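Keeping Your Records and Speakers Happy at Home

Updated 17/01/2018

I have 159 records in the front room, most of them dance singles that somebody once played at parties with a drink in the other hand, so you can imagine the state they came in. Over the years I've worked out a few ways of looking after them that don't cost much, and I'm always glad to pass them along (and to hear yours!).

Start with your hands. Wash them, dry them well, and hold the record by the edge and the label only. Brush it before every play with a soft carbon fiber brush, two or three turns of the platter, then sweep the dust off toward the outside. Mine is an old Flider and the bristles are still good.

For a proper wash, I mix a small bowl of distilled water with one drop of plain dish soap, and I keep it well away from the label. Wipe along the grooves, never across them, then go over it all again with distilled water and stand the record in a rack — a clean dish rack does nicely — until it is completely dry. Please don't hurry it with a hair dryer.

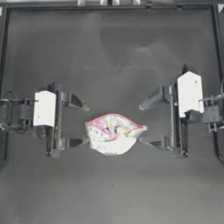

One reader wrote in to say that she skips the soap altogether and gets by on distilled water and patience, and that her Marras pressings from the eighties sound all the better for it. I may try that on the cleaner ones.

Sleeves are worth a little money. I bought a pack of 17 lined inner sleeves from Plinent to see how I liked them, and I've been swapping out the old paper ones ever since. Store everything upright, snug enough that nothing leans but easy enough to slide one out with two fingers. My attic got so warm one June that 5 of my favorites came down shaped like cereal bowls, and I still feel bad about it.

As for the speakers, take the grilles off now and then and run a lint roller over the fabric. Leave the cones alone apart from a very soft, dry paintbrush. If the bass makes your shelves hum, try a square of felt under each corner before you go buying anything fancy. I was once quoted 375 dollars for a pair of Stolletti stands, and felt did the job.
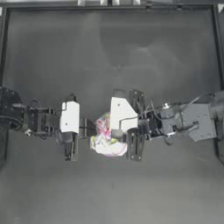 Two grippers and a crumpled, multicolored bundle.

Last thing, the needle. Brush it gently from back to front with the volume down, every few records or so. And close the lid when you go to bed — dust settles overnight, and in my house so does the cat.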